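How to sort out your household paperwork without buying a system

Every August the shops fill up with folders and every magazine tells you that this is the year you get organised. I've fallen for it more than once. What follows is the method I ended up with after a fair amount of wasted money, and it takes one afternoon and very little kit. If you enjoy colour coding, you may want a different page.

You'll need one upright file holder with a few slots, a small drawer unit or a shoebox, a pen, a recycling bag and a shredder or a decent pair of scissors. 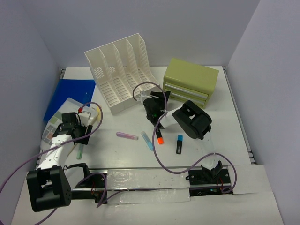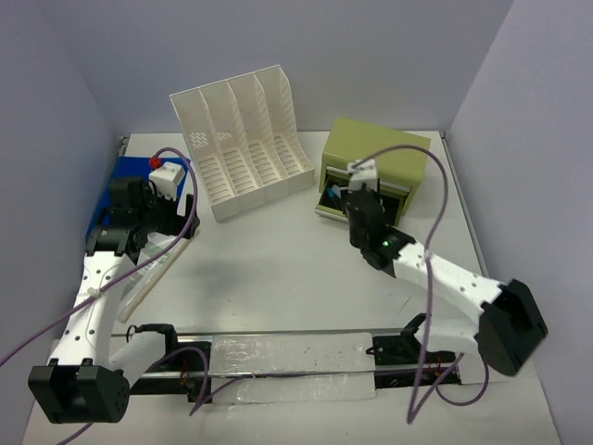
White file organiser with four slots, and a small green drawer cabinet.

Before you start: be suspicious of the kit

The storage trade would like you to believe that your paper is a mess for want of the right box. Mine was a mess for want of throwing anything away. I once bought the Zenent home filing set, which came with 20 printed tabs, one of them for "Inspirations". I used three of the tabs. The rest sat there looking at me for a year.

I also tried the Tulano scanning app, on the promise that I'd never touch paper again. I scanned 200 sheets over a wet weekend and have since looked at two of them. Scanning has its uses, which I'll come to, but scanning a muddle gives you a muddle you can't see.

So don't buy anything yet. Do steps 1 to 3 first and find out how much you're really keeping.

Step 1: Get it all in one place

Go round the house and collect every bit of paper that isn't a book or on the wall. Kitchen drawer, coat pockets, the car, the bag you took on holiday, the shelf by the front door. Put it on the biggest table you have. Don't read anything. You will want to read things. The old letters in particular will have you sitting on the floor until teatime.

Step 2: Do the fast sort

Set a timer for 55 minutes. Pick up each piece once and put it in one of these:

Rubbish. Envelopes, leaflets, expired vouchers, manuals for things you no longer own.
Shred. Anything you don't need that has an account number, signature or date of birth on it.
Do. Needs paying, answering or signing.
Keep. Everything else, for now.

Some guides have a "maybe" pile. I'd leave it out. A maybe pile is a keep pile with worse manners, and you'll only have to go through it again. If you can't decide in a few seconds, it goes in Keep and you can argue with it later.

When the timer goes, stop and have a drink of something. If there's a lot left, do another round. My first go took two.

Step 3: Cut the Keep pile down

Take the Keep pile and ask of each piece: could I get this again if I needed it? Most bank statements, energy bills and phone bills can be downloaded. Check that yours can before you shred them, and check how far back they go, as some firms only show you the last few years and drop the lot when you close the account.

Things I keep on paper whatever anyone says: birth and marriage certificates, wills, house papers, anything to do with a pension, vaccination records, and receipts for things still under guarantee. Tax papers depend on your situation, so look up the current rules for your own case and don't take a figure from a stranger's website. That includes this one.

I started with a stack I could barely lift and ended with 16 plastic wallets, a few of them nearly empty.

Step 4: Give each slot a job

Now you can get your holder out, or buy one if you have nothing suitable. Mine are labelled like this:

Do this week
Waiting to hear
This year's money
House and car

You might need a slot for school letters, or for a relative whose post you look after. Try to stop at four or five. I've seen plans with a dozen sections and I don't believe people keep them up past the second month, whatever they write in the comments.

Write the labels in pencil on a bit of masking tape. You'll change your mind. I had "Medical" for ages before noticing there was one appointment card in it.

Leave the long-term stuff out of the holder altogether. It goes in a box at the back of a cupboard. I was told to get a Boros fireproof box for this and can't say whether it's worth the price, never having had a fire. Read exactly what the rating covers and for how long before you hand over the money. Mine lives in an old biscuit tin, with copies kept at another address.

Step 5: Use drawers for the bits that aren't paper

Stamps, spare keys, passport photos, the little tool for opening the phone. These drift into filing trays and make everything bulge. A small drawer unit takes care of them. I'd put postal things in one drawer and keys and oddments in another, and leave it at that. You don't need drawer dividers. The Wosirow ones I was given slid about every time I shut the drawer, and I took them out again.

Step 6: Decide what happens to new post

This is the part that fails, so be realistic. "Deal with each item as it arrives" is good advice for somebody who isn't carrying shopping. What works here is one spot for unopened post and one fixed time to go through it. Saturday morning with the kettle on, in my case. Open, bin the envelope, slot the rest. It seldom takes longer than the tea does to cool.

If you miss a week, carry on the next one. If you miss a month, do the fast sort again with a shorter timer.

What about scanning?

Scan what you'd be upset to lose and what you may need while away from home: passport page, insurance schedule, the car's paperwork. Name the files in plain words with the year first. Keep one copy somewhere other than your phone. I would be wary of any app that only lets you get your papers back out in its own format, and it's worth testing that before you put in more than a page or two.

Common problems

The holder tips forward when it's full. Put the heaviest things towards the back, or take something out. It's probably time.

Someone else in the house keeps putting things on the table. Show them the post spot once and then put their things there yourself without comment. I've had middling success with this.

You can't find a paper you know you kept. Look in "Waiting to hear". Mine are nearly always in there.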